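Teaching by Hand: Gallery from the Loltlow Demonstration Laboratory

The Loltlow Demonstration Laboratory prepares recorded demonstrations for research on robot learning. An operator performs a task with the arm, either by guiding it directly or by controlling it from a separate station, and the movements are stored together with the view from the wrist camera. The recordings are then supplied to the Zindenik and Manalo project teams for training and evaluation.

This page presents the wrist view from the tabletop series, with notes on how the work is arranged. It was last updated in July 2026.

Operators complete a training period before their recordings are accepted. During that period they practice with the leader arm, a smaller arm held in the hand whose joints are matched by the working arm on the table. Reynaldo Panganiban, who supervises operator training, asks new staff to begin with slow approaches and open fingers. Speed is left to each operator once the first 200 demonstrations have been reviewed. 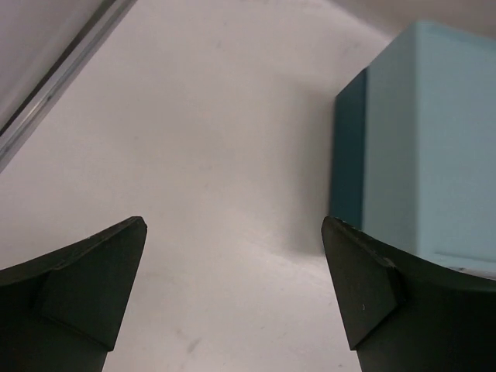

Wrist view over the white tabletop. The two dark green fingers are open, with the light blue box to the right.

The inner pads of the fingers are the parts operators are taught to watch. When a task calls for a grasp, both pads should meet the object squarely, and the wrist should be turned before the fingers are lowered. Corrections made while closing are kept in the record, provided that the task is completed.

The tabletop series contains 343 demonstrations, of which 187 were made by remote control. The remainder were made by hand guiding, in which the operator holds the arm near the wrist and moves it through the task. Hand guiding is easier to learn. It also places the operator's hands close to the camera, and those recordings are reviewed separately.

Sessions are limited to eight tasks, followed by a rest. Boltix software is used to mark the start and end of each demonstration. Recordings in which the arm is stopped by its force limit are set aside and are not included in the totals given above.

A second gallery, on tasks performed with two arms, will be added in September. Requests to use the material in teaching should be addressed to the laboratory office.

Shared 8 times
3 comments

marta_k
Are the hand-guided recordings available separately from the remote ones? We would like to compare the two for a class project.

Loltlow Laboratory Office
They are stored as separate sets. Please write to the office with the name of your course and instructor.

D. Whitcombe
The note on turning the wrist before lowering is useful. Our students always do it the other way around and then fight the last inch.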